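Filling and storing a handled fruit basket

Applies to round wicker baskets with a fixed arched handle. Clear a flat table first. Wipe the weave with a barely damp cloth and leave it for 2 hours before loading.

1. Sort the fruit
Set aside anything split or soft. Start with the rounded and ridged pieces, keeping them clear of the handle joints.
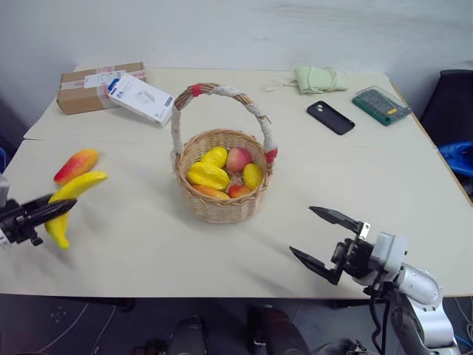 Six pieces in the basket; mango and banana outside it.

2. Load to the rim
Lay long fruit across the pile, and place small round fruit in the gaps along the side. A banana goes in last – it bruises under 200 g of steady pressure at a single point. Keep delivery boxes at the back of the table until the basket is full. 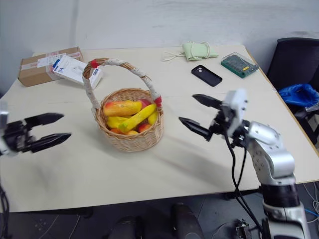 3. Check the handle
Twisted stems work loose where they meet the rim. Bind a loose joint with tape, pulled tight and overlapped by half its width. Rerkier cloth tape holds well enough; paper tape does not. Trim stray fibres from any wrapping.

4. Large fruit
Try a mango at the back first. If it lifts the banana clear of the pile, store it separately. Keep the room below 17 °C where possible and turn the fruit every Tuesday.
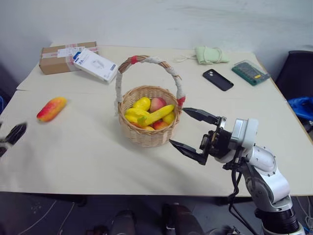 Banana across the top, large fruit left out on the table.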